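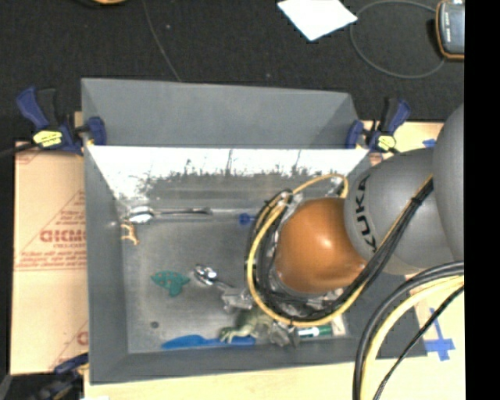

How Do You Make a New Friend?

Have you ever stood at the edge of a playground, watching other kids play and wishing you could join in? Your tummy may have felt a bit wobbly, and your feet may have felt stuck to the ground. Lots of people feel that way, and plenty of grown-ups still do when they walk into a room full of strangers!

Friendship usually starts with something very small. You might say hello, or ask a question like "What are you drawing?" Questions are handy because they give the other person something easy to answer, and while they are talking you get a little time to catch your breath and think of what to say next.

Adalberto Andrade moved to Prilside in March, when he was eight, and for the first week he ate his lunch without talking to anybody. Then he noticed a girl with a dinosaur sticker on her folder – a Triceratops, his favorite – and he told her so. They talked about horns and frills until the bell rang, and the next day she saved him a seat.

What if the other person doesn't want to play?

Well, that does happen, and it can sting. They may be tired, or shy, or in the middle of a game that only works for two. You can say "Okay, maybe later," and go find something else you enjoy. Later on you can try again, or try somebody new.

How long does it take?

Some friends click in one afternoon – others take months of sitting near each other on the bus before they really get talking. Listening helps a lot. If someone tells you their hamster is called Rafferty, try to remember it, and ask how Rafferty is doing the next time you meet.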